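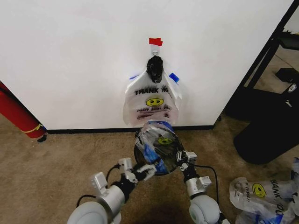
多式联运里，最耽误时间的是哪一段？

换装。货车在干线上跑得再快，到了两种轨距交界的地方，集装箱得一个一个从这列车吊到那列车上，单证也得跟着走一遍，时间就在这里悄悄流走了。

给出这个回答的，是Tesberg陆港的调度主管。他在这行干了大半辈子，从扳道工做起，后来进了调度室，如今管着整个换装场。我们到的那天早上，他刚送走一列去Bemel的班列，嗓子有点哑，可一说起铁路就停不下来，连茶都顾不上喝。

Tesberg到Bemel的集装箱班列今年二月开行，全程3217公里，中途在Dobos换轨。开行之前，这条线上的货主要么走海运绕一大圈，要么把箱子挂在普通货物列车后面，走走停停，什么时候到全凭运气。“以前客户打电话来问，我的箱子在哪儿？我只能说，在路上。”他说，“现在我能告诉他在哪个站、几点发车、前面还有几个区段。这种感觉太好了，真的，你没干过调度体会不到！”

班列起初每周2列，秋季运行图调整后加到了每周5列。问他加开的时候担不担心货源，他摆摆手，说货源倒不愁，愁的是空箱。去程装的是机械配件、瓷砖和家用电器，箱子满满当当；回程最早只有木材和一点纸浆，不少箱子空着拉回来。后来Bemel那边的几家亚麻籽和菜籽油出口商试着发了一批，觉得时间稳定，就一直发到现在。“油是用液袋装的，第一次来的时候我们全场的人都跑去看，吊具怎么抓、放下去的时候箱体晃不晃，大家比过节还兴奋。”

液袋箱对换装的要求比普通箱高。吊车司机要把起升速度压下来，落箱之前先停稳，等箱体里的液体不再来回涌动，再慢慢对准锁头。场里最有经验的那位女司机为此写了一份操作笔记，字迹密密麻麻，如今新来的司机人手一份。他谈到这份笔记时满脸得意：“设备厂家的手册当然要看，可手册上没有写我们这里冬天刮西北风的时候该怎么办。她写了。”

Dobos的换装场我们几天后也去了。两种轨距的线路在龙门吊下面并排铺开，宽轨列车停一侧，标准轨列车停另一侧，吊车横着走，箱子从头顶过去。换一整列，顺利的话3个小时。那里的值班站长是个语速极快的人，一边和我们说话一边盯着对讲机，她说最理想的情况是两边的车同时到，一边卸一边装，箱子不落地。

“箱子一落地，麻烦就来了。”她说，“你得给它找地方，记位置，过后再把它找出来，再吊一次。所以我天天跟Tesberg那边吵，你们晚发一个钟头，我这里就得多摆几十个箱子。”说到这里她自己先笑了，“吵归吵，他们改得也快。上个月我提的编组顺序的事，没过几天就照着做了，重箱在前，冷藏箱集中在靠近电源的那一头。我当时高兴得给他们调度室送了一箱苹果。”

冷藏箱是这条线上的新品种。夏天有客户提出想运奶酪和冷冻浆果，问题马上就来了：车板上没有供电，冷藏箱要自带柴油发电机组，油加多少、在哪里加、谁来检查温度记录，沿途各方的规矩都不一样。为了这几个问题，三方来来回回开了许多次会。最后定下的办法是在Dobos统一检查一次，温度记录随单证一起交接，补油也放在那里做。第一批冷冻浆果到达Tesberg时，开箱温度合格，调度主管特意跑到冷库门口去看。

“我对浆果没什么研究，”他说，“但是那天我站在那里看他们一板一板往外叉，心里想的是，这东西在铁轨上走了那么远，一路上那么多人接过手，到我们这里还是冻得硬邦邦的。我回家跟我爱人讲了一晚上，她说你再讲我就睡着了。”

单证的事情他也谈了很久。过去两套运单，到了换轨站要重新缮制，一个品名译得不一致，整列车都可能等着。现在班列采用统一运单，数据在发车后就传给下一站，Dobos的人在列车到达之前已经核过一遍。他拿自己年轻时候的做法来比：那时候单证装在帆布包里，跟着车走，有一回下大雪，包比车先到了一天，大家对着单子干等。

也有还没解决的难处。Dobos的到发线不够长，编组一长就得拆成两段进场，多出一次调车作业。延长线路的方案已经画好了，要占用旁边一块旧货场，拆迁和排水都还在谈。值班站长对此很有耐心，她说自己刚来时这里只有一台吊车，坏了就全场停工，大家坐在仓库台阶上等零件。“现在的问题是车太多，线不够用。这种问题我喜欢。”

另一头，Bemel以北的Bemdale正在平整土地，准备建一座新的集装箱场站，专门接从Tesberg来的箱子，再用卡车分拨到周边的城镇。按目前的安排，一期先建堆场和两条装卸线，仓库放在后面。调度主管去看过一次，地面还是泥，他穿着借来的胶靴走了一圈，回来就在办公室的线路图上拿铅笔添了一小段支线。

我们问他，支线通车以后，他最想做的是什么。他想了想，说想跟一趟车，从Tesberg一直坐到Bemdale，中间哪儿也不省。

“我管了这么多年的车，自己一次全程都没走过。”他说，“我知道每个区段的坡度，知道哪座桥要限速，哪个站夏天道口堵得厉害，可都是从图上、电话里知道的。我想看看Dobos过去之后那片湿地，司机们都说好看，早上有雾，鹤就站在路基边上，车过去也不飞。”

说话间调度台上的电话又响了，Dobos那边问下一列的编组里有几个液袋箱，要不要提前安排吊车。他捂着话筒冲我们点点头，转身去翻当天的计划表。

2018年10月29日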